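Othmane Soliman bought his first secondhand table for 20 dollars and sold it a month later for 70. He had done almost nothing to it apart from washing it and tightening the legs. Plundier, the shop he opened that October, still works much the same way.

Most of the stock comes from offices that are closing or moving. Soliman drives out, looks over what is left and makes an offer for the lot. Desks are the bulk of it. People want them for spare bedrooms and they want them pale, he says, so the dark ones go to the back of the shop and wait.

He is careful about finish. A customer who asks for a shine is told to try wax on a small patch first and leave it overnight. He does not sand thin veneer at all – one pass too many and the top layer is gone for good.
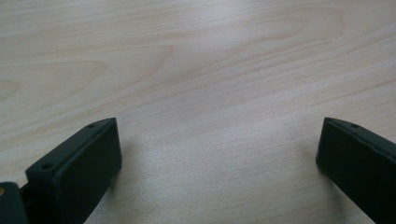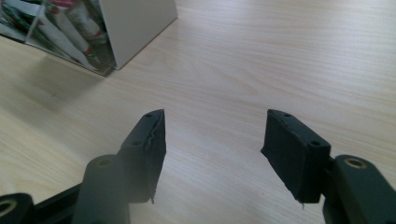 Pale wood grain on a smooth top, in both pictures.

Rings from cups are the most common complaint. Soliman keeps a soft cloth and a bottle of mineral oil under the counter and will treat a small mark while the owner waits. Ink is harder. He usually knocks 30 dollars off the price and leaves the stain where it is.

The shop now has a second room, rented from Fomico, a printing firm next door that had more space than it needed. Chairs go in there, along with the filing cabinets, which sell slowly. Soliman would like to stop taking them, but sellers tend to want everything gone in one trip. There are 22 in the room at the moment, and two more are due with the next load.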